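Handout 4: Looking after the lacing cell
Course tutor: Benedita Teixeira

The Damach cell learns lacing from head-camera recordings of people doing the job by hand. Before you touch a gripper you need to know what the recordings contain, as most faults in the cell start there. Read the Tresley set-up sheet as well.

1. Recording set-up
Sit or crouch with the shoe in front of your knees, heel towards you. Both hands must stay in view while the lace is moving. Check the head strap first – a slack strap shifts the view and the file has to be thrown out.

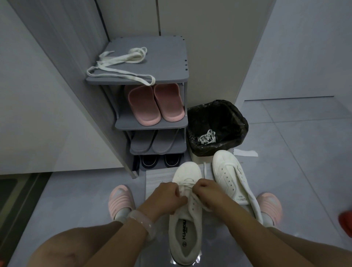
Each recording session is 35 minutes at most. Wipe the lens and change the battery between sessions. Aravind Poojary keeps the spare batteries on charge in the workshop.

2. Gripper pads
The pads wear smooth at the tips and then let the lace slip. Inspect them every 60 cycles. To change a pad:
Stop the cell and lock off the air.
Undo the two screws and lift the pad away.
Clean the seat with a dry cloth.
Fit the new pad, then run the pinch test at low speed.

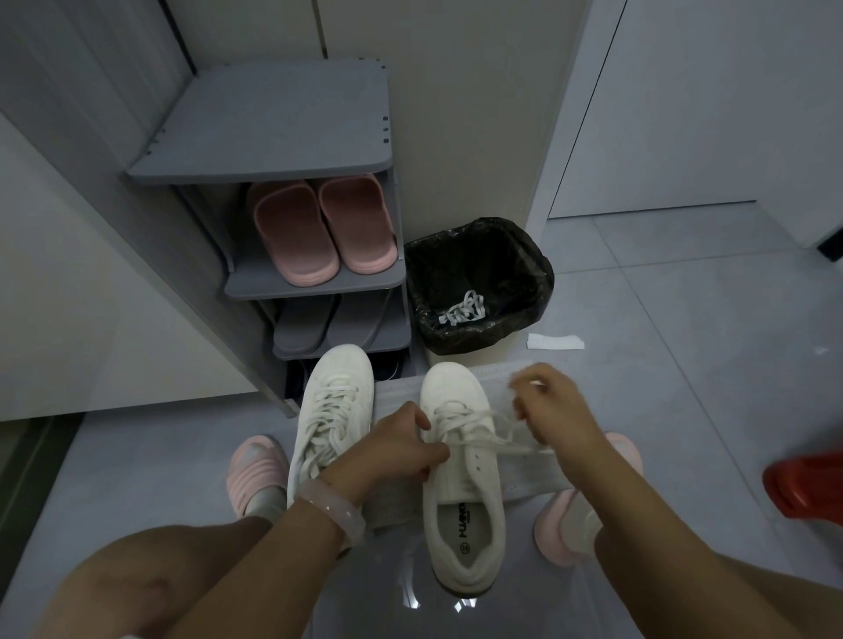 A failed pinch test usually means the pad is sitting crooked. Refit it before changing any settings, and write the pad number in the log.

3. Checking the cell against the recordings
Play back 11 recordings next to the cell's own runs. Look at where each hand holds the shoe and compare it with the clamp position. If the clamp is out, tell Temitope Ugwu and leave it alone until it has been reset. 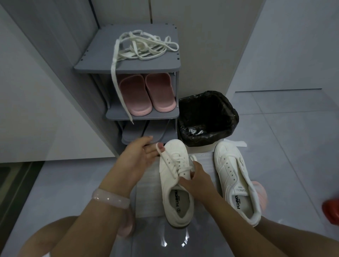
Fig. 3. One hand at the toe, the other over the laces.

Bring your log sheet to the next practical, room 16.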